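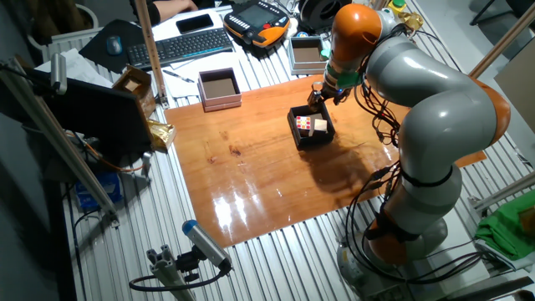

Why does cold air come in under a sliding patio door when the door is fully closed?
Most often the brush strip at the bottom is worn flat, or the rollers have gone down and the panel does not sit straight in its track.

Last updated: 11th December

I have had the same sliding door for many years in my house in Brotcombe, and every October I give it one morning of work. Begin with the track. Take out the dry dirt with an old toothbrush and the vacuum cleaner, then wipe with warm water and a drop of washing-up liquid. Do not put oil in the track. Oil holds sand, and sand eats the rollers. A dry silicone spray is better, and only a little.

Now look at the gap between the door and the side post. If it is wider at the top than at the bottom, the panel is leaning. At each lower corner there is usually a small plastic cap, and behind it a screw. Turn it half a turn, close the door, look again. On my door, turning to the right lifts the panel, but on my neighbour's Mészáros door it is the opposite, so go slowly.

For the brush strip you must know 2 measures: the width of the backing and the height of the hair. Pull out a short piece at the end and measure it with a ruler. Measure the hair where it is not crushed, near the corner. I bought mine from Ponditz, item 411 in their list, and it slid into the old groove without glue. If the groove is tight, rub a candle on the backing. Cut the strip 3 mm too long and push it back — it shrinks a little in the first winter.

Drain holes are often forgotten. They are small slots on the outside of the sill. Clean them with a wooden stick, not with wire, which scratches the paint. Pour a cup of water in the track and see if it goes out.

To find the last draught, wait for a windy evening and move a strip of thin paper slowly along the edges. Where the paper moves, mark the place with a pencil.

If the glass is misty between the panes, the seal of the unit is broken and no cleaning will help. Then you need a new unit — in Woton they measure for it at your home.

Shengli Dai

2 comments · 3 shares

We use cookies to remember your settings. Accept | Manage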